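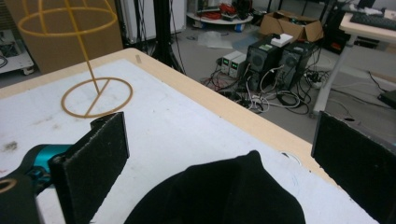
The rounded corner of the Plamon table, with the yellow-orange wire stand on top.

Plamon large work table, white top with pale border
Review by Fatima Nkuna

I have used this table for eight months now, almost every day, and I think it is enough time to write something useful. When I was looking for a table I read many reviews which were written on the same day when the table arrived. They all said that it looks nice. It does look nice, but a work table must be judged later, when you have leaned on it and dropped scissors on it and pushed it to a different wall two times.

First a few words about my work, so you can compare it with yours. I do sewing alterations at home, mostly hems, zippers and linings, and I also prepare small orders which I send by mail. So the table is for cutting and pinning in the morning and for folding and packing in the afternoon. I do not keep the sewing machine on it. The machine has its own desk, and I will explain below why I left it there.

Before the Plamon I had a table from Comel. It was a folding one, with a dark brown top, and I was never satisfied with it. The top was too narrow for a coat, and on a dark surface I could not find a black thread or a needle. When I cut on one end, the other end jumped a little. I kept it for longer than I should, as often happens with a thing which is bad but not broken.

Ordering and delivery

I ordered from Mnguni, which is a furniture shop with a warehouse in my area. The table was cheaper on two other websites, but Mnguni carries heavy things inside the house and the others leave them on the sidewalk. The package weighs 36 kilos. I am not a tall person and I live on the second floor, so the decision was simple.

They promised Friday and came on Friday, but at seven in the evening, when I had already stopped waiting. Two men brought it up. The cardboard was torn on one long side and I asked them to stay while I opened it. I recommend you do the same. The top was not damaged, and they were patient with me.

Assembly

The instructions are only drawings, without any text. For me it is an advantage, as I have had furniture with text translated so strangely that the drawings were better anyway. There are four legs, two long rails and two short rails, and the top is held by eight bolts from below. The hex key in the box is short and it hurts the hand after a while. If you have a longer one, use yours.

One drawing confused me. In step 4 the short rails are shown from the bottom and in step 5 from the top, and the little arrow that tells you to turn everything around is very small. I put one rail with the holes on the wrong side and had to take it off again. In total I needed an evening. With a second person it would go faster, and you really need the second person at the end, when the table must be turned on its legs. I called my neighbor for this. Please do not try it alone, because the legs can bend at the joint if all the weight goes on two of them.

After two weeks I tightened all the bolts again. Three of them had become a little loose. Since then I have checked them once more and they stayed tight.

The top

This is the best part of the table and the reason I would buy it again. It is white, and all the way around it has a pale border in the color of light wood. In the catalog I thought the border was only decoration. In use I like it more than I expected. The white part shows me the fabric clearly, and the border shows me where the table ends, also when my eyes are on the work and I only see the edge from the side. With an all-white table in front of a white wall I think I would put my cup in the air one day.

On the white surface every pin is visible. Every thread is visible too, and every bit of dust, so a person who does not like to wipe the table should choose a different color. I wipe it in the evening with a soft cloth and a drop of dish soap. Tailor's chalk comes off with the first wipe, also the blue one. Ballpoint pen needs more patience. I used a white eraser and it helped, but I would not rub hard in the same place every week.

The border is more sensitive than the white part, in my opinion. Small marks and spots stay on it more easily, and against the pale color they are easy to notice if you look closely. I have a few. From the chair I do not see them. If you sell your furniture after some years and want it perfect, put a mat on the side where you work. I use a cutting mat from Rerkis for the rotary cutter, of course, because no table top is made for a blade, but the mat covers only one part.

The surface is smooth, and this has two sides. Lining fabric slides on it very nicely when I turn a coat. Paper patterns also slide, and then it is not so nice. I put weights on them. For some time I used cans from the kitchen, now I have real pattern weights.

The corners

I want to write separately about the corners, because I found nothing about them in other reviews. They are rounded. With the Comel table, which had sharp ones, I had a blue spot on my hip all the time, always at the same height. My room is narrow and I walk past the table perhaps a hundred times in one day. Now I touch the corner sometimes and continue walking. Fabric also does not catch on it when I pull a long piece over the end, and for thin viscose this makes a difference.

There is a small disadvantage. I used to put the corner of a paper sheet exactly on the corner of the table to check the right angle. This is not possible anymore. I use a square ruler, as I should have from the beginning.

Size

The length is 170 centimeters. A dress lies on it with its full length, and a wool coat too, with the sleeves open. For curtains it is not enough and you must fold them and work in sections. I measured my room before ordering and I advise you to put newspaper on the floor in the size of the table and walk around it for one day. On the website it looks smaller than it is.

The large top has one danger, and it is that things come to live there. In the first month I had the iron, two boxes and a plant on it, and my working area was again the same as on the old table. Now I have a rule that only standing things may stay, and only at the far end. A wire stand like the one I have there does not disturb me, as its base is a flat wire ring and takes little space, and the strong yellow-orange color means that I do not knock it over with a ruler. White or gray things on this table I knock over.

Stability

For cutting, pinning, folding and packing the table is quiet and firm. I can lean with both arms on the long side and it does not move. If I push it from the short side there is a slight movement, which I feel more than I see. My floor is old and not level, and the legs have adjustable feet, so I could correct the difference. One foot is hard to turn, and I had to lift the table with a book under the leg to do it.

For the sewing machine I was less happy. I tried it for one week. At slow speed everything was fine, but on long straight seams at full speed the top vibrates, and the pins in their dish begin to make a noise. The seam itself was good. If you have a light household machine maybe you will not notice anything. Mine is heavy and old, and I moved it back to its desk.

Height

The table has one fixed height. For sitting it is comfortable. For standing and cutting it is too low for me if I work longer than an hour, and I am not tall, so a taller person will feel it sooner. Plamon offers longer legs as an extra part, but when I asked Mnguni in June they did not have them, and the lady could not say when they would come. I think this is the weakest point of the product. A work table of this size will be used standing by most people, and the longer legs should be in the same box, or at least in the same shop.

Smell and noise

When I opened the package the top had a smell like new cupboards. I kept the window open and after one week I did not notice it. The table makes no creaking sounds, also not in winter with the heating on.

What I like: the white top with the pale border, rounded corners, easy cleaning, enough length for a coat.

What I do not like: fixed height, the short hex key, the confusing drawing in step 5, marks on the border if you are not careful, some vibration with a heavy sewing machine.

I give it 8 out of 10. I would give 9 with the longer legs. For people who cut fabric, wrap gifts, repair clothes or make school projects with children I can recommend it. If you want it only for a heavy machine, please go to a shop first and push it from the short side with your hand.

Mnguni has answered my email now and the longer legs can be ordered, with a waiting time they do not know yet. I put my name on the list and I will add a note when I have tried them.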